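Washing soft toys before passing them on
Board: Home and Laundry

Florine
Posted 22nd May

I help with a toy library and we've been given a big batch of soft toys. The long-haired ones are the problem. I put two through a 30 degree wash in pillowcases and the fur came out matted and crunchy at the ends. Is there a way of doing these that doesn't ruin the pile? Most have no care label left. Green one below is typical of what's waiting. 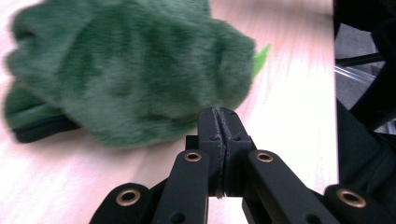 Long green fur, still to be done

Bornico
Member, 2,424 posts

Crunchy ends are nearly always heat or too much detergent. Was there a tumble dry involved? Synthetic fur goes hard very quickly in a dryer and you can't reverse it. If it was only air dried, rinse again in plain water and it may come back.

Florine

Low tumble, 15 minutes. So that'll be it.

Ivar Sandberg

I wouldn't put any of them in a machine. Hand wash in a basin, cool water, a small squirt of baby shampoo, squeeze and don't rub. Rinse until the water is clear. Roll in a towel and press. Then comb the fur with a pet brush while it's damp and again when it's dry. I have done bears from the 1960s this way and lost one ear.

Bornico

That's fine for one bear. She has a batch. Machine on cold, delicates, 400 spin, inside a zipped bag, no dryer. I've done it for years with my grandchildren's lot and they come out the same as by hand.

Ivar Sandberg

They don't if the stuffing is old foam. It breaks up and goes to crumbs. You can't tell from outside without pressing it, so with no label I'd assume the worst.

Femi Yusuf

Drying is where people go wrong, more than washing. The middle stays wet for days after the outside feels dry and then you get the smell. I did a load in February and had to throw two out. Mine now go on a table in the box room with the window open and get turned morning and night. The top is pale wood and I put a towel down first so the damp doesn't mark it. There's a round hole through it near one corner, so I keep anything with small loose parts away from that end. Allow three days for anything bigger than your hand.

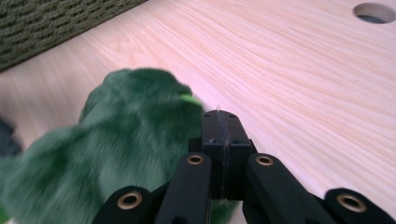

Amundsen

Has anyone tried freezing? A bag in the freezer for 24 hours deals with dust mites and you skip the wetting altogether. If the toy isn't visibly dirty I'd freeze, shake outside, hoover through a pair of tights and leave it there.

Femi Yusuf

Freezing doesn't clean off dribble though. For a toy library I'd want them washed.

Amundsen

Fair enough. I was thinking of dust.

Skitville

Check for battery boxes before you do any of this. Feel along the back seam. I washed a singing duck.

Florine

Thanks all. I'll press each one for foam, hand wash those, and do the rest cold in the machine with no dryer. Does the pet brush need to be the wire sort or the rubber sort?

Ivar Sandberg

Wire, with the little balls on the ends. Start at the tips and work down.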